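How do you feed a family while the kitchen is being redone?

Posted by Tsung-han Ho, October

Hello everyone, long-time reader and first-time asker. We are having our kitchen redone next month and I am told to expect to be without a stove or sink for 8 weeks. There are five of us, counting my mother-in-law, who does not believe in sandwiches. We have a dining room, a laundry sink, and a bit of porch. Takeout every night is out of the question – I added up one week of it from Chow and had to sit down. How did the rest of you manage? I would love real meals if there is any way to do them.

Answer from Manaia Stubbs

Oh, I feel for you! We came out the other side of ours last spring and I still get a little misty when I turn on a tap. You can eat well, I promise, but do your setting up before the old kitchen goes and not on the morning the crew pulls into the driveway with you still in your robe. 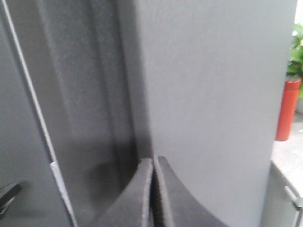 Plain light gray

Start with the dining room. Put one sturdy table against the wall and give it over to a slow cooker, an electric kettle and a single hot plate. Don't run the hot plate and kettle off the same outlet (we tripped the breaker twice before my husband put a note up). I bought our hot plate secondhand from a lady over on Ollgate and it did everything from oatmeal to a very decent chicken and rice.
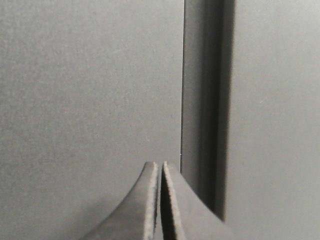 Freeze as much as you can beforehand. Chili, bean soup, meatballs, anything with a sauce. Lay it flat in bags and write on them, in big letters, what they are and how many people they feed. I skipped the writing on the first batch and we had plum compote over noodles one night, which the kids still bring up.

Dishes were the hard part for me. Your laundry sink will be a blessing, but it's low, so set a tub up on a crate inside it to save your back. Wash up right after supper, even if you're tired. One big pot, one pan, one plate and bowl per person, and pack the rest away so they can't creep back out.
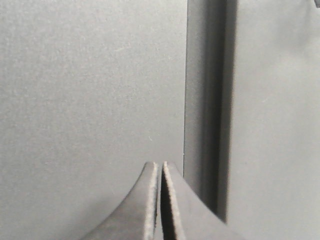
As for your mother-in-law, could she have a night of her own? Mine took over Tuesday and made dumplings in a steamer on the hot plate, and it became the supper we all looked forward to. Soup and good bread from the Himell bakery counted as a real meal too, once there was a tablecloth under it.
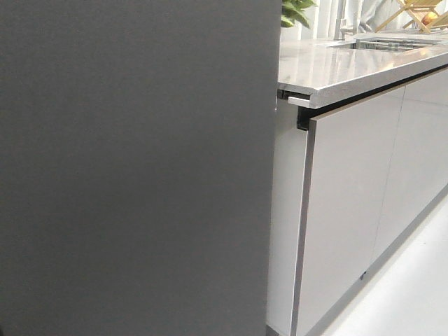 Keep a little money back for the weeks when you are simply worn out. We set aside $672 for eating out and spent $734, and I don't regret a penny of it. When you do get your kitchen back, cook something easy the first night. Our countertop is a polished light gray with a thick, squared-off front edge, and it's so shiny that I spent that whole first evening wiping it instead of eating! Good luck, and do write back and tell us how it goes.

Answer from a Brandley neighbor

Rice cooker. You can steam fish and vegetables in it over the rice. Paper plates if you get desperate.

Contact us | Copyright, all rights reserved | Back to top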